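Categoría: Días especiales / Para peques curiosos

¿Por qué hay días de fiesta que cambian de fecha?

Tu cumple cae siempre el mismo número. Fácil. Pero hay fiestas que se mueven por el calendario – un año antes, otro después. ¿Quién las mueve? Vamos por partes.

Primero, las fiestas fijas. Año Nuevo: 1 de enero, siempre. Da igual que sea lunes o domingo. El día del año tiene 365 días (o 366 si es bisiesto) y la fiesta se queda quieta en su casilla.

Luego están las que siguen a la Luna. La Luna tarda unos 29 días y medio en pasar de llena a llena. Doce vueltas así no llegan a un año entero, faltan unos once días. Por eso el Año Nuevo lunar, que se celebra en Corea, China, Vietnam y más sitios, cae a finales de enero o en febrero. Nunca el mismo día dos años seguidos.

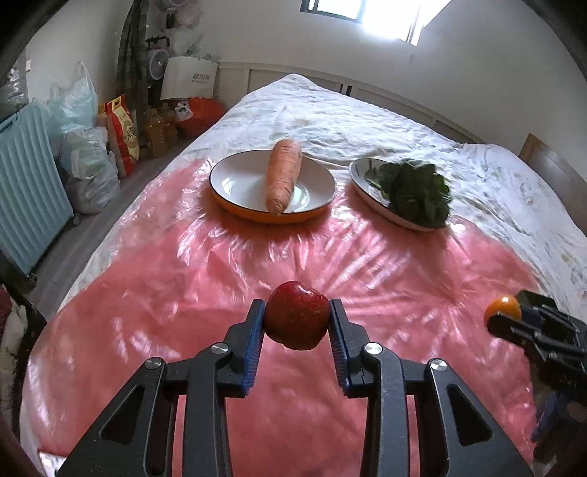

Chae-won Ham, que nos escribe desde el cole de Markell, cuenta que en su casa se juntan 28 personas para el Seollal, el Año Nuevo coreano. Comen tteokguk, una sopa con pastelitos de arroz. Y los pequeños hacen una reverencia a los abuelos, hasta el suelo!

Y un tercer grupo: las fiestas de "el cuarto jueves" o "el primer lunes". Ahí manda el día de la semana. El Día de Acción de Gracias en Estados Unidos es el cuarto jueves de noviembre – puede ser el 22, el 28 o cualquiera de en medio.

¿Y la Pascua? Mezcla de todo. Sol, Luna y domingo. Se busca la primera luna llena de la primavera y se coge el domingo siguiente. Un lío, sí. Hace siglos habia gente que se dedicaba a calcularlo a mano, con tablas larguísimas.

Para probar en casa: coge un calendario de este año y otro del año pasado. Busca 4 fiestas. Apunta cuáles se han movido y cuáles no. Luego pregunta a alguien mayor qué fiesta le gustaba más de pequeño y en qué mes caía.

Última actualización: sábado 3 de octubre

Contacto | © Revista Trarkell | Volver arriba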